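Padlocks, Keys and Keeping Them Together
Handout 3, Evening Course in Household and Workshop Security
Vimenthorpe Adult Learning, room 7 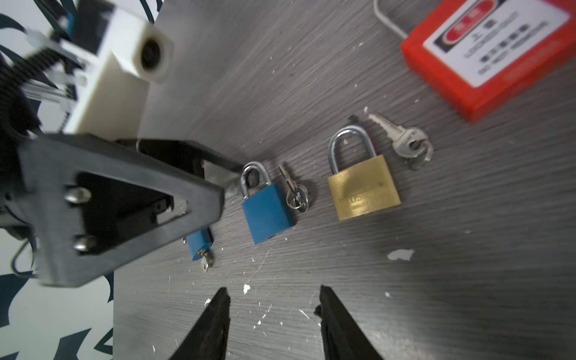 Welcome back, everyone, and thank you for bringing in so many locks from home last time. I had hoped for a handful and we very nearly needed a second table! Tonight is the session I look forward to most, when we stop talking about doors and windows and spend the whole evening on the humble padlock, a thing most of us own several of and hardly ever look at properly.

1. The words we will be using

The body is the block that holds the works. It may be brass, or steel, or something with a colored coat over it, like the blue ones on your table. The shackle is the arch that swings or lifts free when the lock opens. The keyway is the slot, usually in the bottom of the body, where the key goes in. People also say "hasp" when they mean shackle (I did myself for years), but the hasp is the hinged strap on the door or the box that the padlock goes through.

2. Looking before you buy

Start with the shackle. A tall one, like the chrome shackle on the brass padlock, is handy when you have to reach around a thick gate bar or through two links of chain. It also leaves more metal standing out where a pair of cutters can get at it, so for a shed door with a neat little hasp you are better off with a short one. Measure the hasp at home and write it down. I once drove all the way back to Flillamow to exchange a padlock that was too fat by the width of a matchstick, and I have carried a tape in my coat ever since.

Then the body. A small padlock is perfectly fine for a suitcase, a toolbox or a diary, where all you want is to keep the lid shut and honest hands out. Please don't ask it to guard a bicycle. The color of the body tells you very little about strength, but it is a wonderful help in telling one lock from another on a dim morning, and we will come back to that under section 4.

Do read whatever lettering is on the body, and tilt it toward the lamp if it is faint. On the brass one you should be able to pick out "QUALITY", a word that any maker may put on anything. A grade or a standard number on the packet is worth more to you.

3. The red one

The red padlock in the corner belongs to a different family. It is a lockout padlock, and its label says "DO NOT REMOVE" for good reason. Locks of this sort go on a switch, a valve or a breaker while a person is working on whatever it feeds, and the whole idea is that the worker who put the lock on is the one who takes it off. If you meet one on a job, leave it be, however long it seems to have been hanging there, and go and find out whose it is.

Some of you look after rental property or help out at the Pridamholm workshops, so do take a minute with the label. A lockout padlock needs to say plainly what it is for, and you should add a name and a way to reach you if there is room to write them.

4. Keys, rings and the drawer at home

Most small padlocks come with two keys on a ring, and most of us leave them exactly like that. Both keys then go into the same pocket and get lost on the same afternoon. Take the pair apart on the day you buy the lock. Put one key on your own ring and the other on a labeled hook or in a labeled envelope, somewhere dull and indoors.

The key left sitting in the keyway is the other habit I would love to cure you of, although it is very convenient while we are practicing and I won't scold anyone tonight.

For the jumbled drawer, this is what I do every July:

- Tip everything out onto a table with good light.
- Try the keys in the locks one at a time and lay each match side by side.
- Mark lock and key with the same dab of paint or colored tape.
- Put keys with no lock in a jar, with the date on the lid, and throw them out next summer.

5. A little care

Grit is the great enemy. Brush off the body and tap it keyway down on your palm before you reach for any lubricant. Use a dry graphite or a lock spray, sparingly, then work the key in and out a few times and wipe it. Kitchen oil goes gummy. If a key is stiff, never force it with pliers.

For next time: bring one padlock that gives you trouble, with its key if you have it, and the measurements of one hasp.

Comments (3)

Gazi
The jar is a great idea. I did my drawer this weekend and had 47 loose keys, four of which fit anything.

shedkeeper614
Would graphite be all right for a lock that lives outside by the sea? Mine seizes up every winter.

marlowgate
I missed the second session, is that handout still up somewhere? Thanks for putting these online.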